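An Open Day at Ralik, With Tennis Balls

The doors at Ralik's workshop in Groston open at ten on Saturday, and by half past the coat hooks are full. Most of the visitors live within walking distance and have passed the building for years without going in. They want to see a robot. What they get first is a person with a pair of hand-held grippers, picking up tennis balls.

Soo-ah Seo runs the morning session. She explains that the company's arms learn from people. Someone does a job by hand, using the same kind of fingers the machine will have, and a camera on each gripper records it from close up. Do the job enough times and there is something for the software to work with. For tennis balls, Ralik wanted 2,000 pickups before it tried a robot at all.

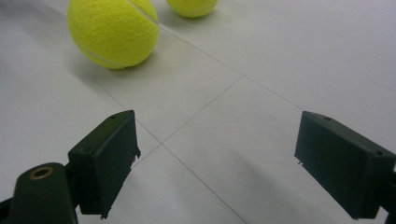

Two tennis balls on the tile floor, from the gripper's own camera.

The task is a plain one. A ball goes from the table into a white tray, and then the next one does. Visitors who try it are surprised by how slow they are. The fingers close when you squeeze the handle, but your own fingertips tell you nothing, so you have to watch. Children do better than their parents. A girl of nine gets the hang of it on her second ball and has to be asked to give someone else a turn.

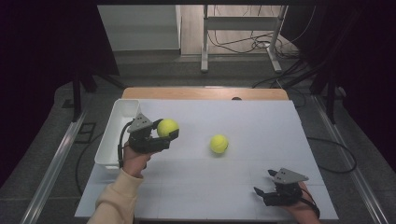 Rhona Lindsay wondered aloud why anyone would teach a machine to tidy up tennis balls when a bucket and a ten-year-old would do it for nothing. Seo took the point. The balls are practice, she said. They are cheap, they roll away if you are careless, and they squash a little, like plenty of things in a kitchen or a packing shed. Fruit comes next, probably in July.

The other question that kept coming up was money. A pair of grippers costs Ralik 300 dollars in parts, and the company makes them on site. In-ho Maeng, who looks after the build, keeps a box of old finger pads by the door and lets people handle them. There have been 3 versions so far. The early ones slipped on anything round, and the box gets heavier each time he changes his mind about the angle.
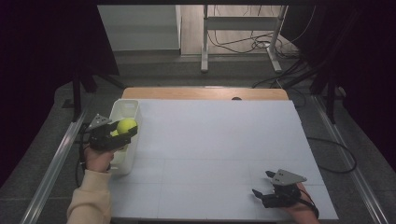 He would like to change it again. A wider pad holds better but hides more of the ball from the camera, and the people who train the software complain when they can't see. For now the two sides have agreed to leave things alone until the fruit trials are done.

After lunch the group moves to the back room, where an arm named Oh does the same job without help. It is slower than the nine-year-old. It stops before each ball for long enough that people start talking, then goes quiet and gets on with it. Elżbieta Kurek, who keeps the log, says a full run is 200 balls and takes most of an afternoon.

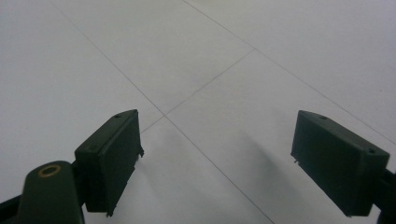
Page last updated: July

Ralik plans to hold another open day in the fall, with a longer session for schools. Entry is free, but places for the hands-on part go quickly, so put your name down at the front desk when you arrive. Parking is behind the Valtel building next door.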